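Speaker notes: Moving the discharge call to day two
Regional meeting of healthcare managers, Edthorpe
Slot: 1:30 p.m., Tuesday, second room on the left past registration

Opening

Thank the chapter for the slot. Say where we are from: Maihi, a community hospital with 70 beds, one campus, no residency program. Most of the room will be from bigger places. Say early that the talk is about phone calls to patients after they go home and who in the building should make them. It is a staffing talk more than a clinical one.

Ask for a show of hands: who has a discharge call program now? Who had one and let it lapse? Wait for the second group. It is usually the larger one.

Slide 2: Where we started

Calls were made by the charge nurse on the unit that discharged the patient. The policy said within 72 hours. On a busy week the calls were made on day five or later, and plenty were never made. The log was a paper binder at each station. We had four binders and four ways of filling them in.

Patients told us the call came after they had already sorted out their problem or had gone to urgent care.

Slide 3: What we changed

We took the calls away from the units and gave them to two part-time nurses who share one desk in the old billing office. They call on the second day after discharge, between 9 and noon, and try again once in the late afternoon. Anyone not reached gets a letter.

Mention the cost here and don't wait for the question. The two positions came out of overtime money on the units. The units agreed to that after three meetings. The first meeting went badly.

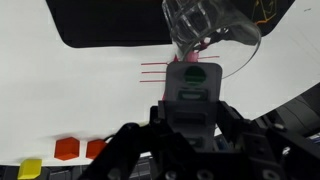 One unit manager wrote back after the draft plan went out that the patients know our nurses, they don't know a voice from the billing office, and you will lose the trust we built at the bedside. Read that out as written. It was a fair objection and we changed the plan because of it. The bedside nurse now tells the patient the caller's first name before they leave, and it is printed on the discharge sheet.

Slide 4: The numbers

In the first seven months the desk had 1000 discharges on its list. Of the patients reached, 311 had at least one question about their medicines. That was the biggest single group by a long way. Follow-up appointments came next, then equipment that had not been delivered.

Do not claim a drop in readmissions. We don't have enough months, and we opened a heart failure clinic in the same period. If someone pushes, say we will look at it after a full year.

Slide 5: The software

Keep this short. We use the call list module from Rendutex, which pulls the discharge list each morning. It took longer to set up than we were told. The main problem was phone numbers: the registration screen had three fields for them and clerks used whichever they liked. Fixing that was a training job at the front desk and had nothing to do with the vendor.

We also looked at Varkunus. It does automated calls. Our patient council did not want a recorded voice, so we stopped there. Say that other hospitals may decide differently.

Slide 6: What I would do again, what I wouldn't

Again: put the desk somewhere with a door. Have the callers sit in on pharmacy rounds once a week. Give them a direct line to the pharmacist, with no phone tree.

Wouldn't: start in December. Two units were short, one caller was out sick, and the first month's list is not much use for comparison. Also would not have written the script in a group. It ran to two pages. The callers cut it to seven lines in the first week and we should have let them write it.

Slide 7: Questions likely to come up

Weekends. No weekend calls yet. Friday discharges are called on Monday, so they miss the day-two mark. We know.

Language. Interpreter line for anyone who needs it. Those calls take twice as long and the schedule has to allow for it.

Who handles complaints. The caller writes it down and passes it to patient relations the same day. Callers do not argue or explain.

Can we have the script? Yes. Copies are on the table by the door, along with the discharge sheet.

If time is short, skip slide 5. Stop at 2:10 so the next speaker can set up.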